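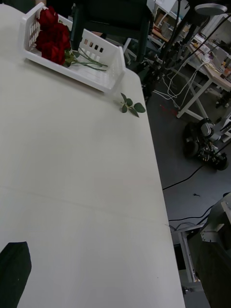

**Cuaderno de celda, junio. Tarea: flores artificiales**

Revisión de las normas de puesto antes de abrir el lote nuevo. Las anteriores venían de la tarea de piezas rígidas y con tallos flexibles se quedan cortas.

1. Cesta blanca dentro del alcance del brazo. Se anota la orientación de los tallos al inicio de cada serie.
2. Hojas desprendidas: se retiran de la mesa entre episodios, nunca con el brazo habilitado. Si una se suelta durante la toma, el episodio continúa y se marca `resto_mesa`.
3. Velocidad del TCP limitada a 144 mm/s con una persona dentro de la marca del suelo.
4. Cables: ninguno cruza la zona de paso del operador. Los que no se puedan desviar van con canaleta. Pendiente; lo lleva Urmas.
5. Parada de emergencia probada al comienzo del turno, con firma en la hoja.

El punto 2 se discutió bastante. Dzintra prefiere descartar el episodio completo. Lo dejo marcado y sin descartar: filtrar después cuesta poco y repetir la toma cuesta turno.

Hortensias: el agarre se define sobre el tallo principal, por debajo de la ramificación. Prohibido cerrar sobre pétalos u hojas, aunque el planificador lo dé por válido.

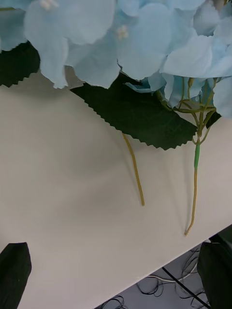
Rosalinda Estrella

Criterio de agarre, redacción provisional:

- Aproximación con los dedos abiertos y pausa antes de cerrar.
- Fuerza inicial de 3 N. Subirla exige anotación y segunda firma.
- Máximo de 16 intentos por flor. Después se aparta y se revisa el tallo a mano.
- Si la flor queda parcialmente fuera de la mesa, se recoloca con el brazo en pausa. No se intenta rescatar en teleoperación.

Nerys pregunta si las rosas necesitan límites propios. De momento no: misma fuerza, misma velocidad. Lo que cambia es la referencia de orientación, que en la rosa se toma de la base de la corola hacia el tallo. En el registro hay alrededor de 2685 episodios con la convención antigua; no se reetiquetan hasta que Visberg confirme el formato.
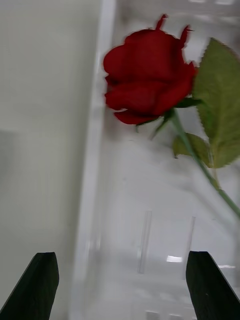 Los episodios nuevos llevan el campo `conv=2` desde el primero. Quien mezcle ambas convenciones en una misma carpeta, que la separe antes de subirla.

Imágenes de muñeca: el desenfoque por movimiento no invalida el episodio. Sí lo invalida una lente sucia o un soporte flojo. Comprobar el par de los tornillos al cambiar de dedos y apuntarlo aquí, con iniciales.

Pendiente:

- Canaleta (Urmas).
- Texto definitivo del punto 2 (Dzintra y yo).
- Preguntar a Inese si la hoja de paradas de Findel sirve tal cual o hay que añadir la columna del segundo operador.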